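In praise of the pretend greengrocer

Every January, when the decorations have gone back in the loft and the house looks rather bare, I get the urge to sort through the toys. I start at the top of the cupboard with great resolve and a roll of bin bags, and I usually come unstuck at the same place, which is the play food. I have parted with train track. I have parted with a farm, a marble run and a jigsaw of 1,000 pieces that we finished twice and never wanted to see again. But I cannot get rid of the carrots.

I mention this because a friend in Bloxham asked me lately what she ought to buy for a grandchild who is about to turn two, and when I said "a few toy vegetables and a tub to put them in" there was a silence on the telephone. I think she had been hoping for something with a battery. She had her eye on one of those complete market stalls, with an awning and a till and a set of scales, and I do understand the appeal, having stood in front of the very same stall in the big toy shop at Skiton for far longer than I needed to. It was lovely! I came away with a bag of loose fruit and a bus ticket, and I have never been sorry.

My feeling, for what it is worth, is that we buy children too much of the shop and too little of the shopping. A stall arrives with its mind made up. The apples go in the apple crate, the bread goes on the bread shelf, and once everything is in its proper place the game is more or less over until somebody knocks it down. Give a child a handful of odd fruit and veg and one plain container, though, and there is no proper place at all. The container is a saucepan. Ten minutes later it is a boat, then a hospital for poorly bananas, and by teatime it is a suitcase and we are all going to Ostdale on the train to see the ducks. 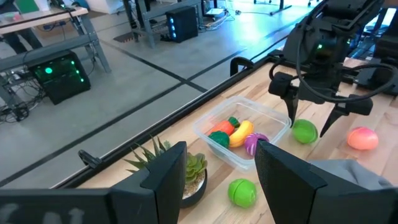 Carrot, banana and broccoli in the clear tub, with the peach and the green fruit still to find a home.

I am a great believer in a see-through tub, by the way. We had a wicker basket first, much prettier, and things went to the bottom of it and were forgotten. With a clear one a small person can spot the banana from across the room and go and fetch it. It also makes the tidying up less of a battle, as they can see it filling, and seeing it fill is half the fun. I don't mind a bit if the peach gets left out. There is always something left out, and in our house it generally travels up to bed in a dressing gown pocket.

People do tell me that play food teaches colours, and counting, and healthy eating, and I dare say it does. I am less sure about the eating. Mine would serve me toy broccoli by the plateful and then look at the real thing as though I had brought in something from the compost heap. But I would be a little sad to think that was the point of it. What I love is the hosting. A child of two is forever being handed things, sat down, wiped and told when it is dinner time, and here at last is a dinner where they are in charge and you are the one who must wait nicely. You get a carrot and a purple-edged slice of something, you say it is delicious, and you are told it is hot and you must blow on it.

I will admit to one extravagance. I like a real plant somewhere near the table where they play – a little pot of succulents will do, if it is a sturdy one and you keep an eye out for anything spiky. Ours has been watered from an empty teapot more times than I could tell you and it thrives on it. There is something cheering about the growing green beside the painted green, and children of that age are quite able to be gentle with the one and rough with the other, once they have been shown.

As for my friend, she rang back in the evening to say she had found a bag of mixed vegetables in the charity shop on Draltine Road, and did I think it mattered that there were two onions and no tomato. I told her it did not matter in the slightest. She is going to look in her kitchen drawers for a tub.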